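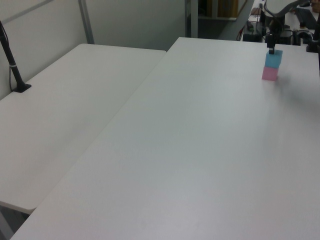
Big table, Tuesday, pink cube below and light blue cube on top.

Notes from the bench, August. I write also for Rhun and Pui-shan, who will use the room after me.

In the morning I wiped the two white tables with the Puvex cleaner. It leaves a thin film if you use too much, and on this matte surface the film makes the cubes slide a little. Second wipe with plain water, then I waited until 4 before stacking anything.

The tables are not the same height. The left one is slightly lower and there is a thin gap between them. Please do not put small parts near this gap. Last month we lost a spacer there and Huw had to crawl for it. I asked Érica if we can get adjustable feet from Cladden, she will look at the price.

The pole mount stays on the left table, near the back edge. I did not touch it. If someone wants to move it, write it here first.

Cubes: pink is always the base, blue goes on it. Rhydian prefers the opposite order but then our older notes do not match, so I keep it like this until we all agree. The spare cubes are in drawer 16. One of them has a damaged corner, I marked it with pencil and it should not be used for stacks.

Still to do: the cables on the white surface at the far end. They are tangled again, the red and orange ones too. I would like to have them in one bundle with labels. Pui-shan has the label printer, I think.

Key is back on the hook.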